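Kitchen scale, cup and squeeze bottle: do you tare every time?
Home Kitchen Board > Tools and Measuring

birsen_g
Hello all. I am cooking for my family and sometimes for a small lunch group, and I want to stop guessing my dressings. I have now a kitchen scale with a dark platform, a light blue cup and a yellow squeeze bottle for the mustard dressing. My question is simple, but I could not find a clear answer. Do you weigh the cup and squeeze into it, or do you weigh the bottle before and after?

My setup on the white table:

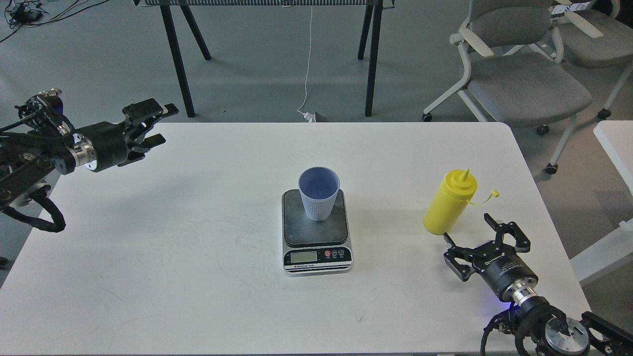
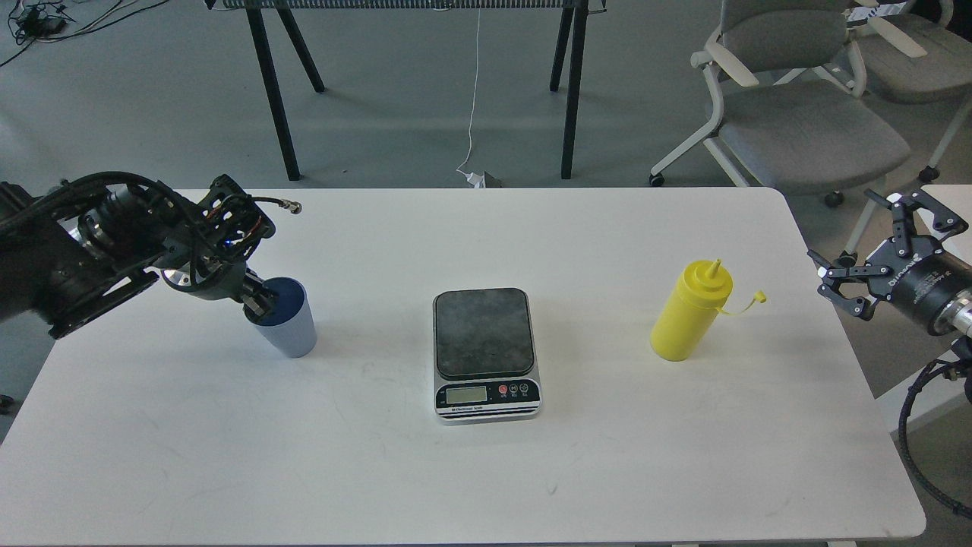
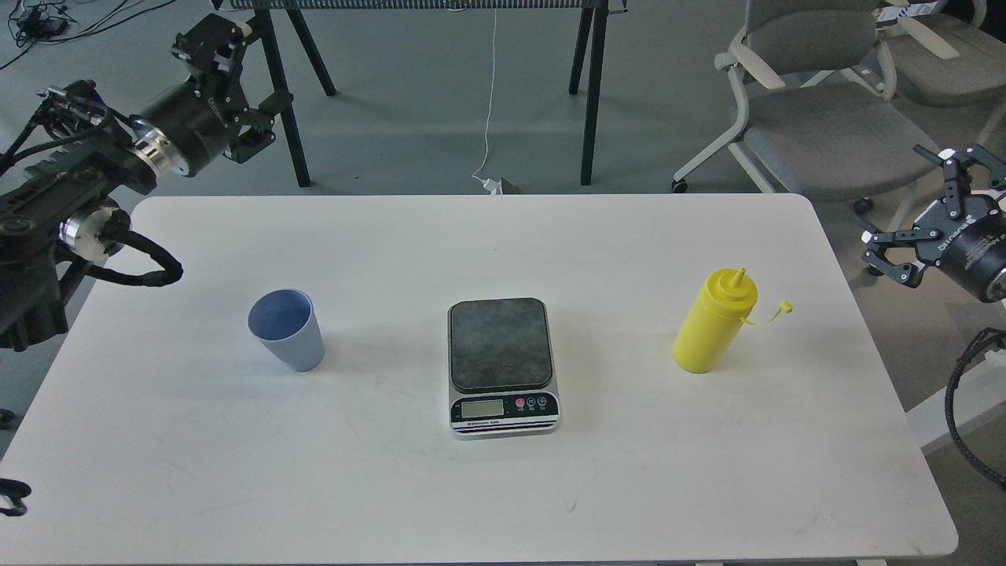
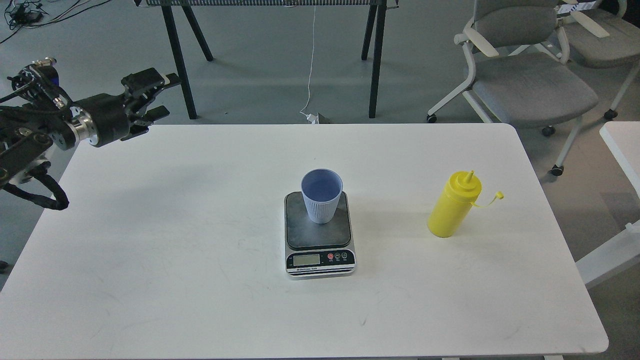
Scale, cup and yellow bottle. Cup on the scale in the first and the last, on the table in the two between.

The recipe is from a booklet which came with my Loda blender. It asks for 78 g of mustard and 23 g of honey, and the rest is oil and vinegar. I would like to make it the same every time.

Thank you in advance,
Birsen

jbiswas
Cup on the scale, press tare, squeeze until you have the number. This is the normal way and I don't see why to make it more difficult. Then press tare again and add the honey on top of the mustard. You wash one cup and one spoon.

Please check that the cup stands in the middle of the platform. On small scales the corner can give you a different number than the center.

Liliana Gatti
I do not agree with Jahangir, at least for thick sauces. When you squeeze into a cup you always give too much in the last second, and then you must take it out with a spoon. I put the bottle on the scale, press tare, take it away, squeeze, and put it back. The display shows minus something. That minus is what you used. If it is too little, you squeeze once more.

Also I can squeeze directly into the salad bowl, which is too big for my scale and covers the display completely.

jbiswas
And if you squeeze too much into the salad bowl, it is in the salad. With the cup I can still correct it.

Liliana Gatti
In eleven years I have not ruined a salad in this way. But I accept that for a beginner the cup is safer.

nusrat.g
Both of you are right for different quantities, I think. For 78 g I would use the cup. For a small amount, for example a little mustard in a marinade, weighing the bottle is faster.

Birsen, I want to ask about the cup in your photos. Is it the kind with ribs on the outside? I have similar ones, and the honey is no problem because the inside is smooth, but the dressing runs down the outside when I pour and it stays between the ribs. I changed to a small glass jug from Siriwardena for this reason. It is heavier, but the scale does not care after you tare.

birsen_g
Yes, it has ribs outside. I did not pour from it yet, so thank you for the warning. A glass jug I have also, but it is 533 g when empty, and I was worried that it takes too much from the maximum of the scale.

jbiswas
What is the maximum? Usually it is written under the scale or in the paper from the box. If it is 5 kg, your jug is nothing. If it is a small scale for 500 g, you can't even put the jug on it.

birsen_g
I looked underneath. It says 5 kg. So I worried for nothing.

Blagoje K.
Hello Birsen. I worked in the cold kitchen at Drurow for a long time, and I would like to add some things about the bottle.

Before you squeeze, close the little cap and keep the bottle upside down for a minute, in a tall glass so it does not fall. Otherwise the first thing that comes out is air, and it splashes. In your first photo the bottle is lying on its side. If you leave a full one like this with the cap off the tip, sooner or later you will have mustard on the table. At work we kept them standing, always.

Cut the tip only a little if it comes closed. You can cut more later, but you can't put it back.

And write on the bottle what is inside. When you have a second yellow bottle one day, you will remember me.

nusrat.g
I use paper tape and a pencil for that. The marker goes away in the dishwater.

Liliana Gatti
About the cap with the strap: I cut the strap off from all of mine. It is always in the way and it touches the food.

Blagoje K.
Then you lose the cap. We lost so many at Drurow that we had to cover the tips with foil. I would leave it on.

Liliana Gatti
I have a drawer for caps.

jbiswas
Back to the question, please. Birsen, one more thing about tare. Many scales switch off by themselves after some minutes. If it happens when your cup is half full, you lose your zero. So prepare everything before: honey open, spoon ready, bottle already shaken. Or write the weight of the empty cup on a paper and stick it inside the cupboard door. I did this for all my cups and bowls. My measuring bowl from Bimine is 70 g, and I know it now without looking.

birsen_g
This is very useful, I did not think about the switching off. I will weigh the cup when it is dry and write it down.

I tried this evening with the cup method. The mustard was 78 exactly, but for the honey I came to 26 and could not take it back because it went under the mustard. My husband likes it more sweet, so he was content. Next time I put the honey first.

nusrat.g
Honey first will stick to the bottom. Put the oil first, then the honey, then the mustard. It slides out much better.

Liliana Gatti
For me mustard and vinegar come first, always, and the oil last and slowly. Otherwise it separates on the plate.

nusrat.g
Only if you mix by hand. She has a blender.

birsen_g
I will try both and write here which one was better. Blagoje, the bottle is now standing in a tall glass and it has a label.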